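Gumumham Home & Shed Forum > Painting and Walls
Thread: Magnetic paint - does anyone believe this stuff?
Started June 29, 2021

wattle_and_dob
Quoted 236 dollars for four litres of Prudel magnetic primer at the Plerkcombe paint shop. The bloke said three coats and it will hold "anything you like". I have my doubts. I want the hallway wall to take school notices and the kids' drawings without another corkboard going up. Has anyone lived with it for longer than a week?

tinsnips
Did our laundry with it two years ago. Holds a shopping list. Holds one sheet of paper per magnet if the magnet is a decent one. The flat rubbery ones you get from the plumber slide straight down to the skirting.

sandgroper_sue
Disagree with tinsnips. Ours holds a calendar and has done since we moved in. You have to stir it the whole time you're painting or the iron sits in the bottom of the tin and you're paying for grey undercoat. I reckon most people who complain didn't stir.

tinsnips
I stirred it. I had a paddle on the drill.

wattle_and_dob
See, this is what bothers me. Every time someone says it doesn't work, the answer is they did it wrong. Same as those stick-on damp crystals.

My other worry is the finish. We like a plain smooth wall and I've heard this primer goes on like wet sand. Pale blue-grey over the top is the plan, low sheen, and any grit is going to show when the light comes along it from the side.

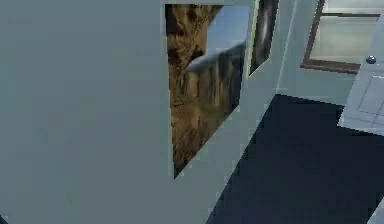

I'd also have to sand between coats, and the tin says not to breathe the dust, so that's a mask and drop sheets and the kids at their nan's. All to hold up a spelling list. The Gkikas steel sheet is starting to look cheap, even if it does turn the hallway into the side of a fridge.

ex_plasterer
You'll get grit. Use a short nap roller, let each coat go right off, then a light rub with 200 grit. Don't start at 100 unless you enjoy filling scratches. People will tell you to finish with 400 but you're putting two coats of colour on it, so save your elbow.

sandgroper_sue
I never sanded at all and it's fine.

ex_plasterer
Fine in daylight or fine with a lamp next to it?

sandgroper_sue
Fine to live with, which is what I was asked.

mudmap
Has anyone put the Gkikas sheet up? Their brochure claims each panel will carry up to 100 magnets. I'd like to know what size magnets, and holding up what.

tinsnips
Got one in the shed. Works because it's steel. Edges are sharp, so file them before you hang it anywhere near kids. You can paint it too, wattle, same colour as the wall, if you scuff it and use a metal primer first.

wattle_and_dob
Didn't know that about painting it. So one panel at kid height, painted to match, and the rest of the wall left alone?

ex_plasterer
That's what I'd do. Find your studs first. Glue on its own will take the paint off with it when it lets go.

sandgroper_sue
You'll see the edges of it every time you walk past. Don't say I didn't mention it.

wattle_and_dob
Probably will. Going to ask the paint shop for a sample pot of the primer anyway and do an offcut of plasterboard. If it holds a school newsletter overnight I'll come back and eat my words. Might be July before I get to it.

mudmap
Use the thick newsletter, the one with the sports results.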